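3.2 Collecting demonstrations by remote control

All demonstrations were given by remote control in simulation. The operator held a tracked hand controller in the right hand and watched the view from the wrist camera on a desktop monitor. Moving the controller moved the gripper by the same amount in the same direction, and the trigger set how far the fingers were open. A foot pedal acted as a clutch: while it was up, the controller could be moved freely without moving the arm. Every operator learned to use the pedal within the first session, although two of them continued to use it far less than the others.

We recorded 755 demonstrations from 11 operators. None had worked with a robot arm before, and each was given the same written instructions and 18 minutes of free practice before recording began. The practice period was not recorded. Sessions were run in the Menzies building at Rotholm in November, using the Gromeo simulator with the Aredard control layer described in Section 3.1. An operator could discard a demonstration at any point by saying so, and discarded attempts are not part of the total given here.

The wrist view was the only view the operators had. We considered adding a fixed side view, as is common in earlier work, but decided against it. A policy trained on wrist images alone should be taught by someone who sees no more than the policy does. If the operator can look at the arm from the side, he or she will make moves that the wrist images do not explain, and the policy has no way to learn when those moves are called for. 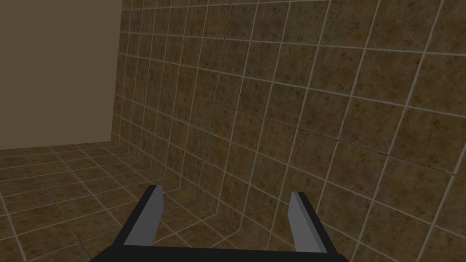

This choice made the task harder in one respect. Distance is difficult to judge from a single camera that travels with the hand, and more so when the surface ahead carries a repeating pattern. Several operators said that they used the tile grid as a ruler, watching how quickly the grout lines spread apart as the gripper came closer. Figure 4 shows a wrist view with the fingers open and nothing held between them. The wall and the floor carry the same mottled brown tile, and the seam between the two is one of the few cues to the layout of the room. The plain panel at the upper left has no pattern to go by.

Figure 4. Simulated wrist view. The gripper is at the bottom of the image, with the tiled wall beyond it and the tiled floor at the lower left.

Commands and images were stored together with the time of each sample. We also stored the state of the clutch, which turned out to be useful when cleaning the data. Stretches in which the pedal was up and the arm stood still were removed, except for the first and last samples of each stretch. Without this step the policy learned to stop in the places where operators had paused to rest their arms – a fault we had already met in our pilot runs.

3.3 Guiding by hand

For comparison, we collected a smaller set of 27 demonstrations by guiding a real arm by hand. The arm was placed in gravity compensation and one person, Marion Mowat, led it through the motion while holding it just behind the wrist. The joint angles were recorded and later played back in the simulator to produce wrist images in the same format as the rest of the data. Playback was checked for contact with the walls and the floor, and any path that touched either was recorded again.

Paths guided by hand were smoother and had fewer corrections near the end. They were also less varied. Mowat tended to bring the arm in along the same curve each time, while the remote operators came in from many directions and often had to back out and try again. We kept these second attempts in the training set. They show the policy how to recover from a poor approach, and the hand-guided set has almost nothing of the kind.

The two sets were not mixed during training. Each was used to train its own policy with the same network and the same settings. Because the sets differ so much in size, we also trained on a random subset of the remote demonstrations, matched in number to the hand-guided ones. Results for all three policies are given in Section 4.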